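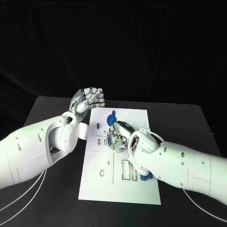
What should go under a busy board, and does it matter?
A big sheet of plain white paper, flat on a dark table, with bare tabletop left showing on all four sides. It matters more than you would think, mostly to whoever has to find the pieces afterward.

I bring this up because the June newsletter is traditionally where Ese Tijani is allowed to complain, and my complaint this year is surfaces. We have 18 boards in the Ternorham lending cupboard. They go out to grandparents, to the Friday group, to one retired dentist who I suspect has no grandchildren at all, and they come home missing their smallest parts. The smallest parts are then discovered in a rug.

Rugs are the enemy. Patterned tablecloths are the enemy's cousin. Put a blue knob down on a floral print and you may as well mail it to the moon. On white paper it has nowhere to go, and a toddler with a crayon can improve the paper at the same time. I buy mine by the roll and cut it with the good scissors, about which I have been spoken to.

The other half of the business is the table. Ours is dark gray, chosen by me over the loud objections of Briggs, who wanted pine. Anything pale that rolls off the paper shows up on it at once. Briggs has since bought a dark table for his own kitchen and would like it known that this was a coincidence.

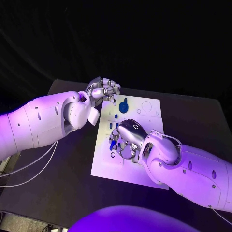 Blue is the other thing I have come around to. The old Grunov boards had every part in a tasteful cream, on a cream base, and I spent the better part of a winter patting them like a man who has lost his glasses. Give me a white board and a blue piece any day. Knobs with a bit of stem to get hold of are easiest, for small hands and for mine. If a board has an outline marked on it, do let the child ignore it for a while. They will get there, or they will chew it.

Loans are 6 weeks. Please check the bag before you bring it back, and then check the rug. The Boritz set is out until further notice, and whoever has it knows who they are.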